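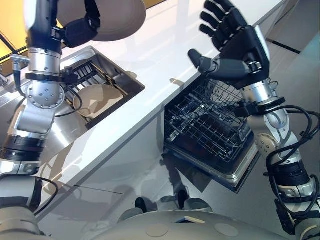
Arkano launches a kitchen counter and sink range for small shared kitchens

Arkano, the kitchen furniture maker, is adding a new range to its catalogue this June. It is called Vevano and it is meant for kitchens used by more than one household or team: staff kitchens, student houses, community rooms and the like. The range covers the worktop, the sink, the cabinets below and the space for a dishwasher, sold together as one run.

The range was drawn up by Jonalyn Macaraeg, head of product at Arkano, with Reynaldo Umali, who runs the fitting side of the business. Work began after Arkano sent a set of questions to people who had bought its earlier counters. It received 1226 replies. The most common complaint had little to do with cooking. People wanted an easier time between finishing a meal and shutting the dishwasher door.

"We asked about drawers, handles, lighting, all the usual things," said Macaraeg. "Most of what came back was about dirty plates. Where do they go, who moves them, and why is the sink always full when you want to fill a kettle."

Vevano keeps the sink and the dishwasher close together. In a standard run the dishwasher stands immediately to the right of the sink cabinet, and it can be ordered on the left at no extra charge. The idea is that a person can stand in one spot, lift a plate out of the basin, and set it in the lower rack without walking round an open door or dripping across the floor.

Arkano fitted a full run in its own test kitchen at the Ouali site earlier in the year, and staff have been using it for everyday meals as well as for trials.

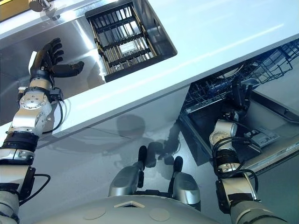 Washing up by hand was looked at too. Plenty of the people who replied own a dishwasher and still do part of the job in the sink, mainly pans, glasses and anything needed again the same evening. The basin was chosen with both habits in mind. It is stainless steel and set into the worktop, and a black wire basket can sit inside it, so rinsed things can drain where they are and leave the counter clear. The basket lifts out when the whole basin is needed. Buyers who already have a drainer they like can order the run without one.

The worktop is available in 3 finishes. Two are glossy and one is matt. The gloss finishes are brighter in a dark room but will show water marks sooner, and Arkano recommends the matt one for places where the counter is wiped only once a day. All three can be cleaned with washing-up liquid and a soft cloth. Scouring pads should not be used on any of them.

Cabinet fronts are plain and come in light grey as standard. Other colours can be ordered and add to the delivery time.

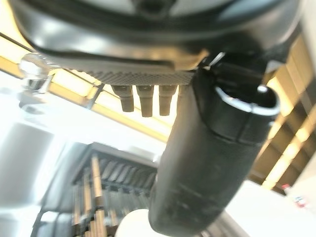
The hinges, runners and feet are the same parts Arkano uses in its other ranges, so a fitter who has worked on an older Arkano kitchen will not need new tools. Spare parts can be ordered singly. Umali said this was agreed before anything else in the project.

"I have driven out to kitchens where a whole door was being replaced for one broken hinge," he said. "In a shared kitchen a door gets opened by people in a hurry, all day long. Things wear. You should be able to buy the bit that has worn and put it on yourself with a screwdriver."

The space for the dishwasher takes a standard full-width machine. Arkano does not make dishwashers and the range is sold without one, though the Vakwood showroom can supply and connect a machine at the same visit if the customer asks for this when ordering. The water and waste connections sit behind the sink cabinet, where they can be reached by taking off a single back panel. There is no need to pull the dishwasher out to turn off its water.

For shared kitchens, Arkano is also including a printed card that can be fixed inside the sink cabinet door. It covers the few points that came up most in the replies:

Scrape plates before they go in the basin.
Load the lower rack from the back.
Leave deep bowls until last and set them at a slant.
Empty the machine before starting on a new pile.
Keep the door shut when no one is loading.

The card can be left off, and there is space on the reverse for a household or office to write its own.

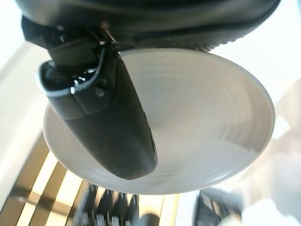
Can the Vevano range be fitted around an existing sink?

The worktop can be cut to take an existing inset sink, provided the customer sends its measurements with the order. Sinks that hang below the worktop need a site visit first. Arkano charges nothing for the visit, but it may add a week to the date of fitting.

Fitting of a standard run takes one working day where the old units have already been taken out. Removing old units can be booked as a separate job. The worktop and cabinets are covered by a guarantee of 5 years, which passes on to the next owner if the property is sold.

Vevano will be on show at the Vakwood showroom from June, with the sink and dishwasher plumbed in so that visitors can try them. They are welcome to bring their own plates and pans to see how they fit. The range will be stocked by 35 dealers from the same month, and the full list is printed in the back of the new Arkano catalogue.

Samples of the worktop finishes can be requested from any dealer or from the showroom desk, which opens at 9 am. Press enquiries, including requests to visit the Ouali test kitchen, should be sent to Jonalyn Macaraeg at Arkano. Questions on fitting and spare parts go to Reynaldo Umali - please mark them "Vevano" so they reach the right team.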